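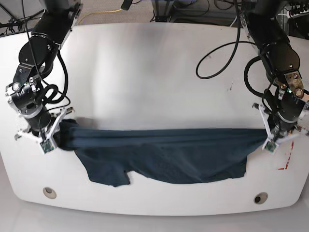 The Laundry Pages: Shirts, Mostly
Gallery, May 2022

Welcome back to the least glamorous corner of the Brumcombe site. The kitchen gallery gets the visitors, the garden gallery gets the compliments, and this one gets people who searched for how to fold a T-shirt and clicked the wrong result. You're welcome to stay. There is advice in here, although it's mixed in with complaining.

The subject this time is dark, soft things and the large number of ways they can lie on a table without being folded. Socks had their own page in December and will not be discussed again.

On dark blue

Every household has a color it buys by accident, and ours is navy. I have never walked into a store wanting a navy shirt. I own a drawer of them. They can't be told apart until you've put one on and found it's the one with the stretched neck, and by then you're late.

Navy also shows everything. A white towel will pass through the same load and come out looking rested, having given most of itself to the shirts. I keep a lint roller from Drovomberg on the shelf over the washer, 80 sheets to the roll, and I've stopped pretending that one sheet does one shirt.

On pulling a shirt flat

Sleeves are where it goes wrong. Take a shirt by both ends and pull it tight and you get a lovely straight line along the top, with a few creases running the same way, and underneath it the rest of the shirt does whatever it wants. The straight line is very convincing. I've put shirts away on the strength of it.

What works better is to let go, lay the thing face down, and smooth from the middle out. Sides in, sleeves back, bottom up to the collar. I learned this from the booklet that came with our Rothe dresser, which spent one page on assembly and four on how to use the drawers. The assembly could have used the extra pages.

A good big table helps too, preferably a pale one. Dark shirts on a dark table are a guessing game, and I spent years folding on a brown bedspread, looking for the edges by feel.
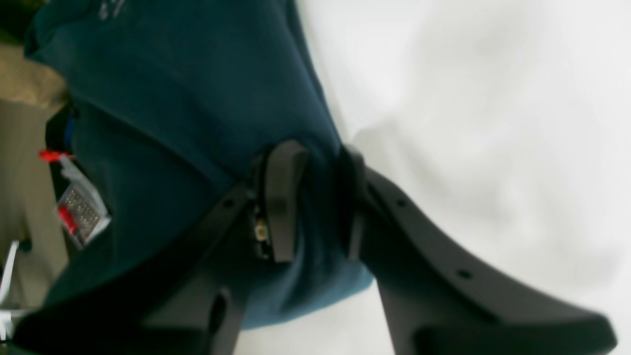

Teal, folds going every direction but the useful one. Faint printing or a logo near the top, too blurry to read.

On fuzzy things

Anything with a nap to it refuses to hold a crease. You fold it, it thinks it over, and it puffs back up like bread dough. Fleece is the worst of them, and those soft cloths that claim to be for cars come close behind. I've seen the stack in the hall closet slide out when the front door shut.

Roll them. It looks like giving up, and I resisted it for a long time on those grounds, but a rolled fleece stays where you put it and a folded one goes looking for the floor. Roll from the hem toward the collar, hood tucked in first if there's a hood. Arms folded across the back.

The color is a separate problem. Under the kitchen light, teal is green. In the bedroom it's blue. At the Pullgate laundromat, where we took everything the month our washer was out, it's gray, as is everyone standing next to it. I've sorted the same garment into three different piles in one afternoon and felt sure every time.

On lettering

Half the tops in this house say something. There's one from a 500-piece puzzle contest that none of us entered, and one with 2844 across the back in numbers that used to be white. I've asked everybody. It isn't a locker, a house number or a race bib, and it fits no one here, so it gets washed every week and goes back to the bottom of the pile.

Turn printed things inside out before washing. I say this on every page and then don't do it, and the shirts are there to prove it.

On where it all goes

Shirts, top drawer. Fleece, closet, rolled. The middle drawer holds things that are neither, and it hasn't closed properly since we filled it. The bottom drawer sticks — see the remark about the assembly instructions.

Sheets are next. I've been putting off the fitted ones for as long as this gallery has existed, and the pile on the chair is starting to lean.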